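Last updated: 19/03/2026
Print this page | E-mail this page

Shelf Deflection Under Long-Term Load in Student Housing
Rhea Espiritu, Materials and Structures II

3. Method

The survey covered 46 rooms in the Wanlow residence. In each room the longest shelf was measured between supports, and the sag at midspan was read with a straightedge and feeler gauges. Residents listed what the shelf normally carried. Books were the most common load, followed by kitchen goods.

Four boards were then tested in the lab. Each was set on two supports 1000 mm apart and loaded with sandbags in equal steps. Readings were taken one minute after each step, and again after the full load had been in place overnight.

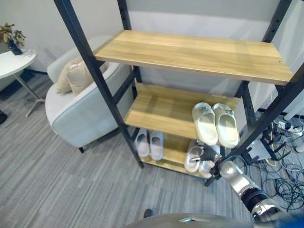 Stiffness was calculated from the straight part of the load curve. Creep was recorded separately, as the difference between the one-minute and overnight readings at full load. Humidity in the lab was logged but not controlled, so the creep values should be compared only with each other.

4. Results

The survey produced 101 readings, including repeats. Sag increased sharply with span, as beam theory predicts. Board thickness explained most of the remaining spread. In the lab, overnight creep added up to 4 mm to the initial deflection. The board with the lowest stiffness also crept the most. Turning a sagged board over reduced the visible curve, but no test was made of how long this lasts.

Related reports
Lagman Hall: Window Seal Survey
Noise Transfer Through Stud Walls
Drying Times of Interior Paint, May Series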